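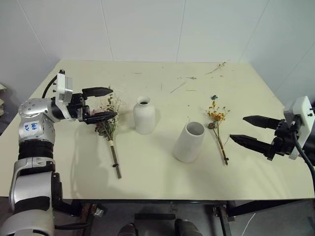

Two arms, two bouquets, two vases: the flower task on the Rennie bench

Rennie Two-Arm Bench, club loan kit

The Rennie is the bench our Tristville robotics club members ask for first, and it's easy to see why once you've had a go! You get a pair of arms with two-finger grippers, a pale table to work on, and a task box put together by Yvette Fehr and her Year 10s. Flower arranging is the favourite at the moment (dried stems only, please). It sounds gentle, but a dried stem will snap if you close too fast, and a light vase tips over at the slightest nudge, so students learn an awful lot about grip force in one afternoon.

What's included
Left and right arms, with grippers and cables
Task box: dried bouquets, white vases, spare ties
Printed workbook by Ming-te Choi, 8 exercises
Breno control software, club licence

Good to know
Catalogue no.: 932
Suits: teams of two to four
Loan period: 2 weeks, renewable if there's no queue
Colour of tabletop: cream
Practice runs logged by members so far: some 3,000

Start with exercise one even if your team has driven arms before. Torquil Moffat rewrote it in August and the section on wrist angle is brilliant. Sweep up the bits of stem before you pack away, and check under the gripper fingers too.

To book, see Nazmiye Aksoy at the club desk or put your team's name on the Rennie sheet.

Page updated May 13, 2019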